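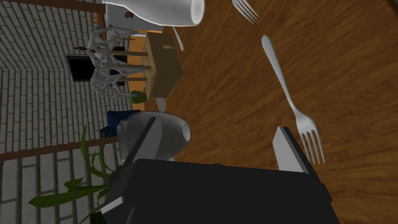 Spring walk-through, the Bimside house

I do this list twice a year on our rental and I type my comments in as I go, so excuse the rambling. Boxes are checked when I'm happy, left open when I'm not.

**Smoke and CO alarms**

- [x] Hallway alarm, test button. Loud! The dog next door agreed.
- [x] Bedroom alarm, test button. Fine, but the date on the back says it's got one more year in it, so I've put it on the list for next spring.
- [ ] CO alarm by the water heater. Chirping when I walked in. New batteries didn't shut it up, so I'm replacing the whole unit (the Skenditz one we bought last time has been good, getting the same again).

**Electrical**

- [x] Outlets in the kitchen, trip and reset. All good.
- [ ] Bathroom outlet. Trips okay, then takes 3 or 4 pushes to reset. I don't love that. Calling Tuominen, they did the panel.
- [x] Extension cords. Found one running under the rug again and took it home with me. I've written "no cords under rugs" in the house book in very large letters.

**Things that can fall on people**

- [x] Tall bookcase strapped to the wall. Gave it a good tug, didn't budge.
- [x] Curtain rods. One bracket had a loose screw, tightened it.
- [x] Anything heavy hanging on brick. I push up from the bottom edge and then wiggle side to side - if it shifts at all I take it down and look at the anchors. Nothing shifted this time. 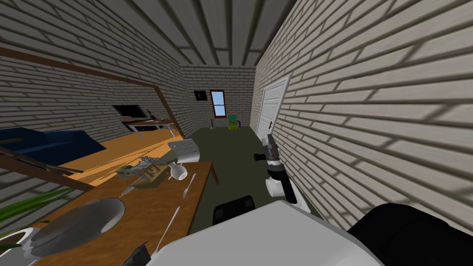 Bimside's office wrote back on the shared copy that a wiggle doesn't tell you much about an anchor in old mortar, and could I please take every heavy piece down once a year and look at the holes properly. Fair enough! I've added it for July, when I'll have a second pair of hands and the good ladder.

**Water and heat**

- [x] Water heater set to 120. Somebody had cranked it way up, so I turned it back and put tape over the dial.
- [x] Shutoff valve under the sink. Stiff, but it turns.
- [ ] Dryer vent. Pulled out a wad of lint the size of a cat. The flap outside still sticks half open, and Rerutitz wants to sell me a whole new hood for it. I'm going to try cleaning the hinge first.

**Getting out**

- [x] Front and back doors open from inside without a key.
- [x] Bedroom window opens all the way. It was painted shut when we got the place, so I check this one first thing, every time.
- [ ] Back step. Still has that wobbly board. 2 long screws ought to do it, and I left the drill at home.

Open items go on the fridge at my place until they're done.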